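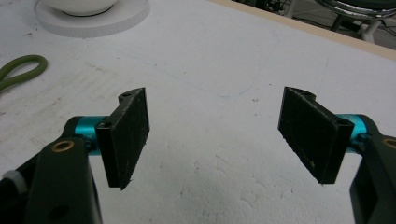
Cut the part where nothing happens, someone on the call said. If the fingers are open and they aren't going anywhere, it isn't data.

I was at the table with the call on speaker, so I heard it the same way the rest of the room did. I had the grippers in my hands. I set them down on the board and waited to see if anyone would answer.

This was at Clomside, in my second month. I was hired to do demonstrations. You sit at the table with one gripper in each hand and you move things. You pick up the thing on the right and put it in the bowl, or you turn the keychain so the little bear faces the other way, and the fingers record where they went. Later a network is trained on it, and the arm on its stand across from me tries to do the same with no person attached. The project was called Parnavano. I never learned what the word meant and I didn't ask.

The people on the call were from Ackah, and Ackah was paying. They wanted the arm to be faster. They had watched the recordings and found out that a large part of my working day was me not moving. I would bring the fingers up to something, stop with them open, and then close. Sometimes I stopped for a second and sometimes for longer. They had a plot of it. It was sent to us before the call and the lab lead had it up on her screen, turned so I couldn't see all of it.

"It's operator hesitation," they said. "It's noise. Trim it before training."

The lab lead said she would look into it. That was what she said when she didn't agree with something.

After the call she came over and sat on the stool.

"Do you know you do that?" she said.

I said I did now.

"What are you doing when you stop?"

I thought about it. I said I was looking. She asked what I was looking at and I said I didn't know, the thing I was going to pick up. She wrote that down, which made me wish I had said something better.

The next morning she had a plan and it was simple enough for me to follow. We had 1450 demonstrations already. She would make two copies of the set. In the first one, every stretch where the fingers stood open and still would be cut out and the ends joined. The second copy would be left alone. She would train a policy on each, same settings, same everything, and run them both on the arm with the same objects. Ackah would get their trimmed version, and they would also get a number to put next to it.

While the training ran I was supposed to keep going at the table. She wanted some fresh demonstrations with the soft objects, which the arm was worst at. A hard object tells you where it is. The fluffy white one on the board went flat where you touched it and puffed out somewhere else, and from a low angle you couldn't say where it ended and the board began.

I tried to do it without stopping. She hadn't told me to, but I had it in my head from the call. I came in and closed in one motion and I missed. I came in and closed again and got it by a few fibers, and it dropped. After that I went back to stopping.

It is a strange thing to notice your own pauses. I started seeing them at home. I stopped in front of the refrigerator with my hand out. I stopped before I put the key in the door. My sister was staying with me that month, and I watched her make coffee, and she stopped too, over the spoon, so briefly that I would not have seen it before. I told her and she said please don't do that.

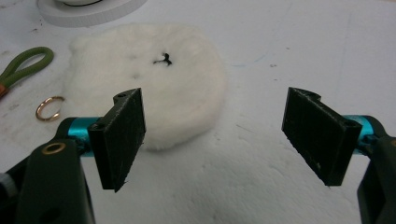
Fingers open before a pick, bilateral soft-object task. Clomside, 8/26/18.

The lab lead used that still in the report she sent out. She liked it as an example of what the trimming script would throw away. By the script's rule there was nothing in it worth keeping. The fingers were apart and the speed was zero.

She had a thought about it by then, and she told it to me while we were waiting for the first runs. She told it to me mostly so she could hear it. The cameras on the grippers shake when your hands move. Everything smears a little, and small dark things on a white board smear the most. When you hold still, the picture holds still. So the pause was when the network got its one good look, and the cut version took that look away and left it with the blur on either side.

"That would be a camera problem, though," she said. "You could fix it with a better camera. I'm hoping it's more than that."

I asked her what more would be.

"I'm hoping it learns when to look," she said.

The first runs were on the trimmed version. The arm was quick. I had never seen it so quick. It went at the keychain and closed on the loop and lifted it and carried it across, and the engineer running the controls said well, there you go. On the soft object it did what I had done when I was trying to please the phone call. It came in and closed on the board beside it. It went up again with nothing and carried the nothing over to the bowl and opened its fingers over it, very neatly. Then it went back to where it had started and waited for the next trial.

It did this many times. The engineer logged each one. After a while I wanted to leave the room, and I couldn't say why. I think it was how sure it looked.

The untrimmed version ran the next day. It was slow. It came down over the soft object and stopped with the fingers open, and the engineer looked at the controls to see if it had faulted. It hadn't. It stayed there. Then it moved over by a small amount, to the left, and closed, and had it.

"Huh," the engineer said.

The lab lead didn't say anything. She asked for the next trial.

It did not stop every time. On the keychain it hardly stopped at all. With the bowl it stopped once on the way in and not on the way out, and I realized that was how I did it. I had a habit with that bowl, on account of the rim being wavy – I liked to check which part of the rim I was coming over. There was no reason to teach anything that. The arm had it now anyway.

I watched it the whole afternoon. I'd been told when I was hired that people sometimes get attached and that it wears off. I wouldn't call it attached. It was more like hearing your own voice on a machine and finding out you say a certain word a certain way. I kept wanting to tell it that it had looked long enough.

The result wasn't clean. On the hard objects the trimmed version was as good and took less time, and the report said so in the first paragraph. On the soft ones the untrimmed version won, and by a lot. Then she did a third thing I hadn't known about. She kept the pauses but shuffled them, so that the arm saw the same amount of stillness, put in at the wrong places. That one was the worst of all of them. It would stop halfway across the board, over nothing, and then go in on the soft object without a glance. The engineer had to turn it off on one trial when it pushed down into the board.

She was very happy about the shuffled one. It meant the stillness had to come at the right time, and that was the part she had been hoping for. She bought lunch.

There was another call with Ackah. I was at the table again, working, and they asked if I would keep going so they could watch the feed while they talked.

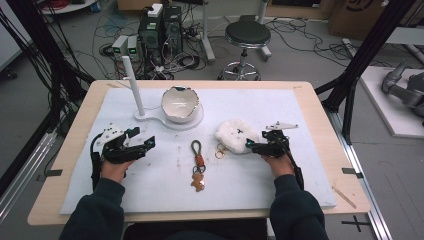
So we would be paying for the operator to sit there, one of them said, and it took me a moment to understand that this was the same as the other call, only with more slides.

The lab lead said they would be paying for the operator to look. She said the trimmed set was theirs if they wanted it and that it would work well on anything that kept its shape. She asked what they planned to have the arm pick up. There was some talk on their end with the sound off. Then they said textiles, mostly.

"Then I'd keep the pauses," she said.

They asked if the pauses could be shorter. They asked it in a friendly way. She looked over at me, and I had the right gripper down against the white puff at that moment and didn't want to look up and lose my place. I heard her say that she would look into it.

So for the rest of the fall that was the job. We tried it with a tone in my ear that told me when to close. I hated the tone. We tried it with another operator, a man from the Carnell building who was faster than me, and his policy stopped in different places than mine did and for less time, and it was fine. It missed a little more. You could tell the two apart from across the room without being told which one was loaded. His had a way of tilting before it closed. Mine just hung there.

The paper went out in December. I am thanked at the end with two other people, as the operators, and there is a figure of the time spent still before each pick, with a line for each of us. Mine is the long one. The lab lead printed it and offered it to me, and I took it home and my sister put it on the refrigerator.

Clomside kept my policy as the baseline. They still load it when they are setting up a new table, to check that everything is plugged in right. I was back there in the spring to sign something, and it was running with eight objects laid out that I had never handled. I stood by the door with my coat on. It came down over a folded sock and stopped with its fingers open.

The engineer was eating a sandwich and didn't look up. I waited until it closed, and then I went and found the lab lead and signed the form.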